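Section 5: Setting up the sorting board

OK, on to my favorite part of the kit! By now you should have the board, the bag of shape blocks, and a table you don't mind giving up for an hour or so. I use a blue pegboard table because I already had one, but any flat top works fine as long as it doesn't rock.

1. Lay the board flat, smooth side up. Mine is maple and has a seam running across it, and I like to turn it so the seam goes left to right. It makes a handy halfway line when you're telling somebody where to put things.

2. Press down on each corner. If one of them clicks against the table, slide a folded bit of paper under it (Anel Steyn uses a strip of felt, and hers looks much nicer than mine).

3. Tip out the blocks and put them in pairs by color. You want eight for the starter layout: two blue, two yellow, two red and two green. Any extras go back in the bag and the bag goes on a shelf, or you'll be fishing them out from under your elbow all afternoon.

4. Spread the pairs over the board, keeping each color together. They don't need to line up, and I turn a few of them at an angle so the sides are easier to tell apart.

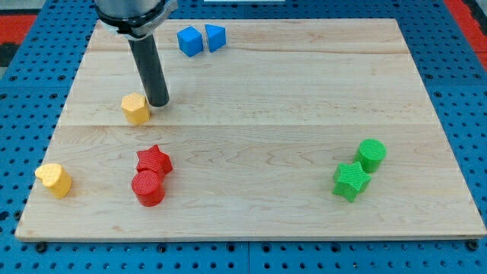
5. Leave yourself a clear strip along one side of the board. That's your parking spot for whichever block is being moved, and I've been annoyed every single time I skipped it.

6. Now play the first round, which is plain color matching. Mix everything up, then bring the pairs back together. Once that gets too easy, go by shape — call out "heart" or "cube" and leave the color out of it.

Note: The hexagon can stand on its flat face and stays put very nicely. The heart is fussier. If it keeps falling over on you, just lay it down and carry on, the round still counts.

Note: Treltex sells a bigger board, and Adi Manurung has been trying to talk me into it since June. I tried his and the blocks ended up so far apart that I was leaning over the table to reach them. I'd stay with the regular size for the starter layout.

Caution: These are small blocks, so keep them away from babies, toddlers and anybody else who puts things in their mouth. Dogs too!

Caution: Don't soak the board. Wipe it with a barely damp cloth, dry it right away, and stand it on its edge for a bit before you put it back in the box. I left a wet cloth on my old one overnight and it never sat flat again.

If you're stopping halfway through, you can leave the layout where it is and drop a clean dish towel over the top. The memory rounds are in Section 7, and you'll need the same eight blocks for those.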